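소극장 2층 맨 뒷줄에 앉는 사람의 변명

나는 연극을 볼 때 웬만하면 맨 뒷줄에 앉는다. 돈이 없던 학생 시절에 든 버릇인데, 이제는 앞줄 표를 살 형편이 되는데도 여전히 뒤로 간다. 같이 보러 간 친구들은 질색을 한다. 배우 눈썹 움직이는 것도 안 보이는 데서 무슨 연극이냐고. 그런데 나는 배우 눈썹보다 관객 뒤통수가 보고 싶을 때가 있다(이상한 취미라는 거 안다).

지난 12월에 본 「등대지기의 저녁」 이야기를 좀 해야겠다. 빌고트 루스타드가 쓰고 켓사라 라타나쿤이 연출한 2인극이다. 스킥데일이라는 가상의 섬마을에서 등대를 지키던 늙은 남자와, 그 등대를 철거하러 온 여자가 하룻밤을 같이 보낸다. 줄거리는 그게 전부다. 두 시간 가까이 두 사람이 밥을 먹고, 라디오를 고치다 말고, 싸우고, 또 밥을 먹는다. 객석은 300석이었고 내가 간 날은 반쯤 찼던 것 같다. 옆자리 아저씨는 1막 내내 패딩 지퍼를 올렸다 내렸다 했다.

이 연극이 좋았느냐고 묻는다면, 좋았다. 그런데 내가 하고 싶은 말은 작품이 좋았다는 얘기가 아니고 쉬는 시간 얘기다. 아니 정확히는, 쉬는 시간이 없었던 얘기다.

요즘 연극은 쉬는 시간이 없다. 90분짜리는 당연히 없고, 100분도 없고, 110분도 이를 악물고 그냥 간다. 이유는 짐작이 간다. 한 번 불을 켜면 관객이 휴대폰을 켜고, 휴대폰을 켜면 돌아오는 데 오래 걸린다. 연출가 입장에서는 기껏 데워 놓은 방의 문을 활짝 여는 기분일 것이다. 대관 시간도 문제고, 막차도 문제고, 화장실 줄은 또 얼마나 긴가. 다 안다. 아는데도 나는 쉬는 시간이 그립다!

내가 처음 연극에 빠진 건 2000년 겨울이었다. 동네 문화회관에서 하는 체호프를 봤는데, 솔직히 1막은 반도 못 알아들었다. 이름이 다 길고 비슷비슷해서 누가 누구 오빠인지 도무지 모르겠는 거다. 그런데 쉬는 시간에 로비에서 자판기 율무차를 뽑아 들고 서 있으니, 처음 보는 아주머니 두 분이 바로 옆에서 열을 올리며 싸우고 계셨다. 저 집을 파는 게 맞느냐 아니냐를 가지고. 한 분은 빚이 있으면 팔아야지 무슨 소리냐고 하셨고, 다른 분은 그 집에서 애를 키워 봤으면 그런 말 못 한다고 하셨다. 나는 율무차가 식는 줄도 모르고 그걸 엿들었다. 그리고 2막이 시작되자 갑자기 모든 게 들리기 시작했다. 체호프를 나에게 설명해 준 건 팸플릿도 선생님도 아니고 그 두 분이었다.

그러니까 쉬는 시간은 연극의 일부라고 나는 믿는다. 화장실 다녀오라고 끼워 넣은 공백으로만 치기에는 거기서 벌어지는 일이 너무 많다. 모르는 사람의 의견이 내 귀에 들어오는 시간이고, 아직 결말을 모르는 사람들이 한 로비에서 제각기 다른 결말을 상상하는 시간이다. 공연이 다 끝난 뒤의 대화는 그것과 맛이 다르다. 끝난 다음에는 다들 평론가가 된다. 별이 몇 개네, 후반부가 늘어지네, 배우가 아깝네. 나도 그런다. 그런데 중간에 나누는 말에는 점수가 없다. 그냥 궁금해한다.

「등대지기의 저녁」에는 딱 쉬어야 할 자리가 있었다. 여자가 가방에서 철거 명령서를 꺼내 식탁에 올려놓고, 남자가 그 위에 냄비를 올려놓는 장면이다. 조명이 천천히 꺼진다. 객석에서 누가 아, 하고 작게 소리를 냈다. 나는 반사적으로 외투를 챙겼다. 나가서 저 냄비에 대해 누구하고든 이야기하고 싶었다! 그런데 30초쯤 지나 불이 다시 들어왔고, 무대는 아침이었고, 냄비는 치워져 있었다. 그 30초 동안 옆자리 아저씨와 나는 어둠 속에서 나란히 입을 다물고 있었다. 그분은 무슨 생각을 했을까. 저건 고집일까 농담일까. 나는 농담이라고 봤는데, 집에 가는 버스에서는 고집으로 생각이 바뀌었고, 지금은 또 모르겠다.

대본을 구해서 읽어 보니(서점에는 없고 극장 매표소에서만 판다) 원래는 거기서 막이 나뉘어 있었다. 1막 끝, 이라고 분명히 찍혀 있다. 그러니까 작가는 쉬라고 썼고 극장은 안 쉬기로 한 것이다. 연출의 권한이니까 잘못이라고는 못 하겠다. 붙여 놓아서 얻은 것도 있었다. 밤에서 아침으로 뚝 넘어갈 때의 어리둥절함, 그건 진짜였다. 그래도 나는 작가 편을 들고 싶다.

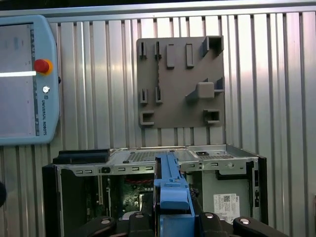
벽에 걸린 조작용 터치스크린과 빨간 비상정지 버튼

같이 연극 보러 다니는 대학 동기는 내 얘기를 듣더니 대뜸 그럼 집에서 보라고 했다. 집에서 영상으로 보면 아무 데서나 멈출 수 있다는 거다. 요새는 공연 실황도 잘 찍어서 올라오니까 틀린 말은 아니다. 나도 몇 편 봤다. 멈췄다가 설거지도 하고, 귤도 까먹고, 한 편을 사흘에 나눠 본 적도 있다. 편하긴 정말 편하다. 그런데 내가 혼자 멈추는 건 쉬는 시간이 아니더라. 그건 그냥 내가 멈춘 거다. 쉬는 시간의 핵심은 내가 고르지 않았다는 데 있다. 나는 더 보고 싶은데 불이 켜지고, 저 사람은 졸고 있었는데 불이 켜진다. 모두가 똑같이 쫓겨난다. 그 어정쩡한 얼굴들이 좋다.

반대로 말하는 사람도 있다. 워멈턴이라는 작은 극단에 있던 후배는 쉬는 시간이 배우에게는 고문이라고 했다. 분장실에 앉아서 로비 소리를 듣고 있으면, 웃음소리가 나도 불안하고 조용해도 불안하단다. 2막이 시작됐을 때 빈자리가 늘어난 걸 세지 않으려고 일부러 조명만 쳐다본 적도 있다고 했다. 이 얘기를 들었을 때는 나도 좀 미안했다. 쉬는 시간에 도망친 적이 있으니까. 딱 두 번이다. 한 번은 배탈이었고, 한 번은 정말로 재미가 없었다. 후자의 작품명은 밝히지 않겠다.

그런데 그 도망칠 권리라는 것도 생각해 볼 만하지 않나? 쉬는 시간이 없는 공연은 관객을 가둔다. 중간에 일어나면 열 명의 무릎을 타 넘어야 하고, 문을 열면 빛이 새어 들어와 배우까지 쳐다본다. 그래서 다들 참는다. 그렇게 끝까지 앉아 있던 관객이 박수를 쳤다고 해서 그게 꼭 좋았다는 뜻일까. 나갈 수 있었는데 돌아온 관객의 박수가 나는 더 믿음직하다. 2막에 돌아와 앉는 건 작은 투표 같은 거다. 1막을 보고 나서, 알면서, 다시 온 거니까.

허리 얘기도 빼놓을 수 없다. 나이가 드니까 이게 제일 크다. 소극장 의자는 왜 그렇게들 허리를 미워하는지. 우리 엄마는 연극을 참 좋아하시는데 작년부터는 공연 시간부터 물어보신다. 무슨 내용이냐, 누가 나오냐가 아니고 중간에 쉬냐, 그게 첫 질문이다. 안 쉰다고 하면 에이, 너나 봐라, 하고 만다. 「등대지기의 저녁」도 그렇게 나 혼자 봤다. 늙은 남자가 주인공인 연극인데, 그 나이의 관객이 화장실 걱정 때문에 못 온다는 건 좀 아깝다. 극장에서 젊은 관객 늘릴 궁리는 많이들 하던데, 원래 오던 사람이 왜 안 오는지도 가끔은 물어봐 줬으면 좋겠다.

물론 모든 작품에 쉬는 시간을 넣자는 얘기는 아니다. 70분짜리를 반으로 자르면 그것도 우습다. 한 호흡으로 몰아붙여야 하는 작품도 분명히 있다. 예전에 본 1인극 「리들」은 배우가 처음부터 끝까지 물 한 모금 안 마시고 떠드는 작품이었는데, 거기서 불을 켰으면 나부터 화를 냈을 거다. 다만 작가가 막을 나눠 놓았고, 길이도 두 시간에 가깝고, 냄비가 철거 명령서 위에 올라갔다면, 그때는 좀 쉬자는 것이다. 10분이면 된다. 매점이 없어도 된다. 로비가 좁으면 계단에라도 서 있겠다.

공연이 끝나고 나오는데 옆자리 아저씨가 내 앞에서 걸어가고 있었다. 패딩 지퍼는 목까지 올라가 있었다. 말을 걸어 볼까 했다. 그 냄비 말인데요, 하고. 그런데 밤 10시가 가까웠고 다들 지하철역 쪽으로 빠르게 걷고 있었고, 나도 그분도 이미 연극을 다 본 사람이 되어 버린 뒤였다. 신호등 앞에서 잠깐 나란히 섰다가 그분은 길을 건너고 나는 버스 정류장으로 갔다.

3월에 같은 극장에서 재공연을 한다고 한다. 이번에도 쉬는 시간 없음, 이라고 적혀 있다. 나는 일단 뒷줄로 한 장 예매해 두었고, 엄마한테는 아직 말을 안 꺼냈다.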